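Morgan card-handling set: operating rules
Revision: May 2020

Scope
These rules apply to all tabletop sessions recorded with the Ornaso arm and two-finger gripper. They replace the March draft. The set holds 735 episodes.

Operator
- One operator per station, seated behind the table.
- Hands stay off the tabletop organizer while the arm is powered.
- Stop the arm before reaching for a dropped card.

Cards
- Sleeved or packaged cards only. Discard any sleeve with a split seam.
- Grip force is capped at 5 N.
- Tip speed is limited to 100 mm/s within 200 mm of the organizer.

Labelling
- Mark each episode as insert, remove or abort. Aborted episodes are kept.
- Log the organizer colour and slot under the Plidov naming scheme.

Licence
Internal use at Jemitz. Ask before redistributing.

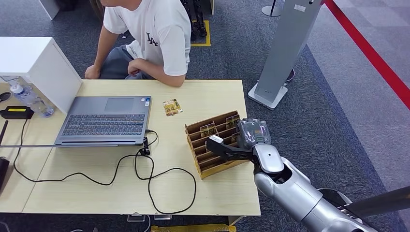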